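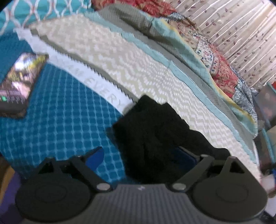

Ticket 1160: Dark cloth episodes rejected at upload, hand-held gripper, folding set

Status: Closed
Opened by: Touran Vahidi
Assigned to: Imre Gál
Project: Oravec (household fabrics)
Software: Clastach recorder, Brisovus checker

Problem

Episodes with the black cloth are failing the checker at a much higher rate than the rest of the set. The batch I uploaded this morning had 102 rejects. Nearly all of them are black cloth on the layered bed setup, with the blue grid fabric on one side and the beige chevron on the other. Episodes where I pick up the chevron piece or the turquoise one go through fine.

The reject message is always the same:

finger state uncertain, right side

I never get it for the left side.

What I tried before opening this

Restarted the recorder. No change.
Wiped the lens and both finger pads. No change.
Ran the open and close calibration again. It passed, and the next black cloth episode was still rejected.
Moved a lamp closer to the bed. Slightly fewer rejects, but now some episodes are flagged for glare on the silver pivot caps, so I moved it back.

Touran

Comment from Imre Gál, 10:20

Thanks, the message text helps. I pulled a few of the rejected episodes. The right pad is a deeper navy in the video than the left one, and when it goes up against the black cloth the checker can't find its outline. The left pad is a brighter blue and has the checkered cloth behind it, so it stands out.

Two questions. Are the pads from the same pack? And do you always come in from the same direction?

Comment from Touran Vahidi, 10:45

Same pack, changed on the same day. Side by side in my hand they look the same to me.

Yes, same direction. I stand at the foot of the bed and the light comes from my left. The black cloth usually ends up lying across the line between the blue and the beige, and the right finger gets to it first.

Comment from Imre Gál, 11:05

Then I think it is shade and not the pad. Please do the following and upload each group under its own tag so I can compare.

1. Ten episodes as you do them now. Tag: base
2. Ten with the pads swapped left to right. Tag: swap
3. Ten from the other side of the bed. Tag: side
4. Ten with exposure in the recorder raised by 2 steps. Tag: exp

Leave the fabrics layered the way they are. We want the clutter in this set, so don't clear the bed or take the phone off it between groups.

Comment from Touran Vahidi, 1:30 p.m.

All four groups are up. One episode in "side" should be thrown out. I bumped the tool on the bed and the recording stopped early. I did an extra one to replace it.

Comment from Imre Gál, 2:15 p.m.

Results:

base: most rejected, right side
swap: most rejected, still right side
side: most rejected, but now on the left
exp: all passed

The swap group clears the pads, and the side group shows the problem follows the light. Raising the exposure fixes the pad outline, but I looked at the video and the pale fabrics are close to washed out. The white band with the gray lettering is hard to read in several episodes. I don't want to train on that if we can avoid it.

The rejection itself is the part I would change. The checker has a limit on how much of a pad edge it must find in each picture. It was set on the earlier Droltovier set, which had only light towels on a plain table. The encoder already gives us the finger opening, so for fabric work the video check can be looser.

Comment from Imre Gál, 3:40 p.m.

Changed the checker profile for Oravec. If the encoder reading is steady and one pad is clearly found, the episode passes with a note instead of being rejected. I re-ran the 102 rejects from this morning with the new profile. All but a handful passed. The ones still failing have the cloth over both pads, and those should fail.

Touran, please put exposure back to the default and carry on. You don't need to record the rejected episodes again.

Comment from Touran Vahidi, 4:10 p.m.

Exposure is back to default. Profile updated on my side and the first few black cloth episodes went through with the note. I'll keep going until the set reaches 2000.

Is there a way to filter on the note later? Somebody will ask how many of these there are.

Comment from Imre Gál, 4:25 p.m.

Yes, search for "one pad" in the episode list. I'm leaving the exp group out of training but keeping the files. Closing this. Open a new ticket if you see the message with light-colored fabric.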